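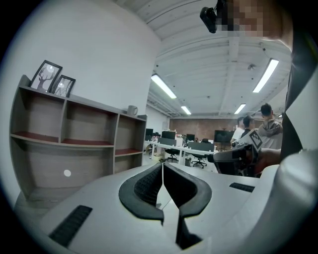 Minutes of the General Meeting, Vomano Toy and Model Collectors' Club
22 May 2020

Opening

The chair opened the meeting and thanked everyone for calling in, including several members who had never joined a meeting by phone before and managed it very nicely. It was good to hear so many familiar voices, and we let the hellos run on a little longer than the agenda allowed.

Minutes of the February meeting

Read and approved with one correction. The tin fire engine shown at the February meeting was listed as a Jedeck, and its owner would like it known that it is a Skirnon, the later model with the longer ladder. The secretary apologizes and has fixed the record.

Fall show

Most of the evening went to the fall show, as you might expect. The hall is still holding our date and has kindly agreed to carry our deposit forward if we need to move. We had 165 tables last year, and there was a long and friendly talk over whether we could seat that many dealers again with wider aisles. The floor plan group would like to try a layout with the wall tables left as they are and the center rows thinned out, and will bring a drawing to the next meeting.

Table rent was discussed at some length. A motion was made to keep it at last year's rate for returning dealers, seconded, and carried with 3 opposed. Those opposed asked that their reason be noted: they feel the club will need the money in the spring. The chair thanked them for saying so plainly.

Several members asked if the model train layout would be back. The builders say yes, and they have been adding a freight yard all winter, so please leave them the corner by the double doors again.

Doll and bear dealers have asked to be placed together this time. No objections. Farm toys would like to stay near the loading entrance on account of the heavy boxes.

Swap list

The mailed swap list now runs to 378 entries, and the member who types it up would be grateful for clearer handwriting, especially in the condition column. Please write "box included" or "no box" in full. Wants and offers for the next list should be in before the first of the month.

Hodoroagă collection

The Hodoroagă family has written again to offer the club first choice from the wind-up toys. It is a lovely letter and was read aloud. We agreed to accept with thanks, to pay a fair price, and to put a few pieces in the show's display case before anything is sold.

Dues

Dues stay at $15 for the year. Anyone who finds that hard just now should have a quiet word with the secretary, and it will go no further.

Other business

A member is looking for a left rear wheel for a Jedeck pedal tractor, any color. Another has a stack of old price guides free to whoever will come get them off the porch.

The meeting closed after show and tell, which was harder by phone but great fun all the same. The date of the next meeting will go out with the swap list.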